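Trolance publishes revised Pillell grading method for knitted fabrics

Tekov, 2019-12-03 – Trolance, the textile testing firm, has published the second edition of Pillell, its method for grading the surface wear of knitted fabrics. The revised text replaces the single end-of-test grade used in the first edition with a graded record taken at several points during the test. It also adds rules for dark fabrics, brushed fabrics and fabrics made with recycled fibre.

The second edition applies to all work booked with the Trolance laboratory in Tekov from the start of February. Orders booked before then will be completed under the first edition unless the customer asks in writing for a transfer. Reports issued under the two editions carry different headings and should not be compared line by line.

Background

Pilling is the forming of small balls of tangled fibre on the face of a fabric. It is caused by rubbing, and it affects knitted goods more than woven goods because the yarns in a knit are usually softer and more loosely held. Loose fibre ends work their way to the surface, form a fuzz, and then tangle into pills. On some fabrics the pills break off after further wear. On others, mainly those containing a strong man-made fibre, they stay attached and the surface continues to get worse.

A grade taken only at the end of a test does not separate these two cases. A fabric that pills early and then clears may receive the same grade as one that has hardly changed. Customers had raised this with Trolance on several occasions, most often in disputes over returned garments, where the buyer's complaint concerned the first few weeks of wear.

Main changes

Under the second edition each specimen is assessed at four stages and the grade at every stage is printed in the report. The overall grade is the lowest of the four. The final-stage grade is shown beside it so that the reader can see whether the surface recovered.

Specimens are now left flat in the test room for 14 hours before the first assessment. The first edition allowed a shorter rest if the fabric had been delivered unfolded. This option has been withdrawn, as it gave uneven results on wool blends.

Fuzz and pills are graded separately. In the first edition a heavy fuzz without pills could lower the grade by one full step, and the report gave no means of telling which fault had been found. Brushed fabrics, where a raised surface is part of the design, were marked down as a result. They are now compared with an untested piece of the same fabric.

Dark fabrics must be viewed under both straight and low-angled light. Pills on dark grey, navy and black knits can be difficult to see when lit from above, and pale lint picked up from other specimens can be mistaken for pilling. Each dark specimen is to be brushed once with a soft brush before it is viewed, and the report must state that this was done.

Trial results

The revised method was tried on 1282 specimens over the development period. These were supplied by Trolance customers and by Szekeres, the knitting mill, which also provided yarn details and finishing records for its own fabrics. The range covered plain jersey, rib, interlock and several heavier structures in cotton, wool, acrylic and blends.

In 70 per cent of the specimens the overall grade matched the grade that would have been given under the first edition. Most of the remainder fell by half a grade, and in nearly every such case the lowest point came at the second or third stage. A small group of brushed cotton fabrics rose by a full grade following the change to the rules on fuzz.

Agreement between assessors also improved. Trolance puts this down to the separate grading of fuzz and to the new reference photographs, which show each grade on a pale and a dark ground. The photographs are supplied in print only – screen settings vary too widely for them to be used safely in any other form.
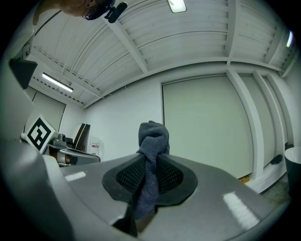 Enikő Vida said that the four-stage record would be useful to mills only if garment buyers agreed to read all of it. She noted that many supply contracts name one minimum grade and nothing else, and that a mill could find a fabric refused under the second edition after years of acceptance under the first. In her view contracts should state which edition applies, and should name a separate minimum for the final stage. She added that she would have preferred a longer changeover, "at least to the end of the season already on order".

Trolance accepts that some contracts will need to be reworded. A standard clause has been drafted and is given in the annex to the second edition. The clause names the edition, the minimum overall grade, the minimum final-stage grade and the washing treatment, if any, to be carried out before testing. It may be copied without charge.

Washing before testing

The second edition does not make washing compulsory. Where it is requested, specimens are washed inside out, dried flat and rested as described above. Tumble drying is permitted only if the care label on the finished garment allows it. Softener is not used at any stage – it can hold surface fibres down for a short time and so raise the early grades.

Fabrics containing recycled fibre are to be tested both unwashed and washed. Recycled yarns tend to contain a larger share of short fibres, some of which are lost in the first wash, and the two sets of results may differ widely. The rule applies to fabrics with any declared recycled content, from the smallest share up to 100 per cent.

Availability

The second edition is available in print from the Trolance office in Tekov. Holders of the first edition will be sent a replacement copy and a new set of reference photographs. The old photographs should be destroyed, as their grade numbers no longer correspond to those in the text.

Laboratories wishing to grade to Pillell under their own name must pass a comparison exercise on a set of ready-worn specimens. Existing approvals stay valid until their normal renewal date. Application forms and the current price list can be requested from the same office.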